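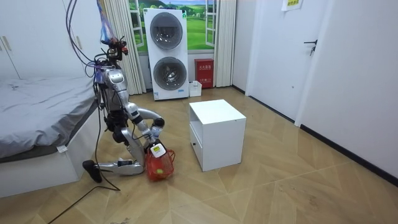 Budgeting for spare hands – how many?

drundow_dan
Putting our May order together and stuck on the hands. Kekana quoted 1556 each for the five-finger type, 90 days' delivery. Clavach do a plain gripper for a lot less. The work is household pick and place. Do I buy a spare pair or just the one?

patau7
One spare pair. Ninety days is a long time to have a robot standing idle.

mossgate
Disagree. I'd put the money into cables and covers first. We spent 200 on cable sleeving last year and 113 on connectors, and that kept us going more than any spare hand did.
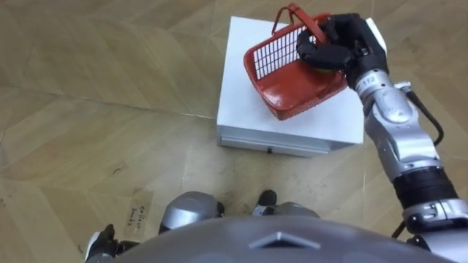

patau7
Cables are cheap enough to go on the same order, so I don't see it as a choice. What matters with hands is the sort of thing they hold. A red plastic basket like that one gets gripped by its rim, with thick fingers wrapped over the edge, and I'd want to know how the finger covers wear before buying four of anything. Ask Kekana if they sell the covers separately.

mossgate
They didn't when I asked. Whole hand or nothing.

drundow_dan
Will ask again. Leaning towards one spare hand, right side only, and the sleeving.

patau7
Check the left and right are the same price – ours weren't.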